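Learning Systems in Practice > Part Two > Chapter 4: Gathering Examples

February
By Magdolna Fekete and Máté Kiss

CHAPTER 4
Gathering Examples

4.1 The example as a unit of work

Chapter 3 treated the training set as given. Someone has to make it, and most of the labour in a manipulation project goes into that work. In this book an example means one complete attempt at one task, recorded from the start signal to the stop signal, together with the instruction the operator was following. A recording without an instruction is called a fragment. Fragments have uses, which are taken up in Chapter 9, but they are not counted toward the totals given here.

The running case for Part Two is the Stustolar set, gathered in a kitchen bay fitted out at Vass. It contains 3,654 examples spread over 12 tasks. The tasks are short and plainly worded: move a named item of toy food from the plate to the cutting board, return it to the plate, and so on. The tasks are not spread evenly, and section 4.5 deals with the consequences.

Toy food was chosen early. Real fruit bruises and dries out under repeated grasping, so that an item at the end of a day is a different object from the one at the start. A plush lemon holds its colour and its shape is restored with a squeeze. The cost is that grip forces learned on plush do not carry over to produce, and no claim is made in this book that they do.

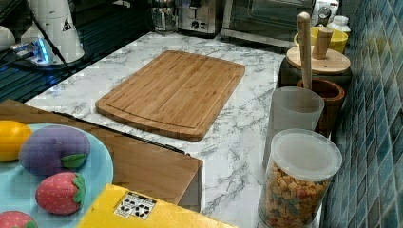 Figure 4.1 Kitchen bay, Stustolar set. Cutting board clear, toy food on the plate.

4.2 Start states

Every example begins from a start state. The start state is the arrangement of all items that the task is allowed to move, plus the pose of the arm. For a task of the form "put the lemon on the board", the start state requires a bare board and a lemon on the plate. It does not require the lemon to be in any particular part of the plate, and operators are told to vary this.

Three rules were applied at the Vass bay:

(a) The board is cleared before the start signal is given.
(b) The angle of the board may be changed between examples but not during one.
(c) Items outside the task are left where they are unless a change of background has been scheduled.

Rule (b) was added after a review of the first 50 examples, in which the board had been squared up by hand before each attempt. A policy trained on those examples placed items well when the board was square and poorly when it was turned. Small rotations were introduced from then on. The operator does not measure them. A measured rotation tends to fall into a few favourite values, and the learner can pick these up.
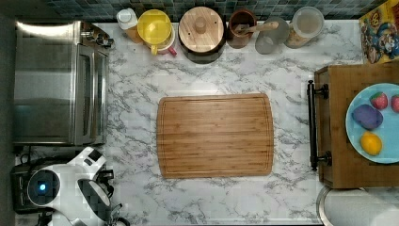 Background variation is a separate matter from start state variation, and the two are often confused in lab notes. A start state concerns what the task may move. The background is everything else the sensors take in, and it is seldom plain in a kitchen. Bottles, canisters and appliances offer edges and colours that a learner may use as landmarks. In Figure 4.2 the lemon on the plate shares its colour with the pitcher by the backsplash and with the background of the printed box in the corner, so a rule that merely searched for yellow would have three places to go. Such coincidences should be kept in the set. Removing them gives cleaner early results and a weaker policy.

4.3 Sessions and operators

A session is a run of examples gathered by one operator without a change of background. At Vass the ceiling was 100 examples per session. Quality fell before that point for most operators, and a session could be closed early without penalty. Session logs were kept in Nullov and exported nightly to the Stornex archive, where each example was given a permanent number. Numbers were never reused, including those of rejected examples.

One gap in the log is worth recording. A Saturday session was gathered with the instruction field left on the previous task. The motions were sound and the labels were wrong throughout. The session was relabelled by hand from playback, and the start signal was afterwards locked until the operator had confirmed the instruction. Relabelling took longer than the session itself.

The operator's skill also enters the data. A practised operator makes few corrections, and a learner trained only on such examples has little to draw on when a grasp goes slightly wrong. Section 4.4 sets out how failed and recovered attempts are marked, and which of them are passed on to training.

Contact the authors through the Stustolar course office | Copyright Fekete and Kiss, all rights reserved | Back to top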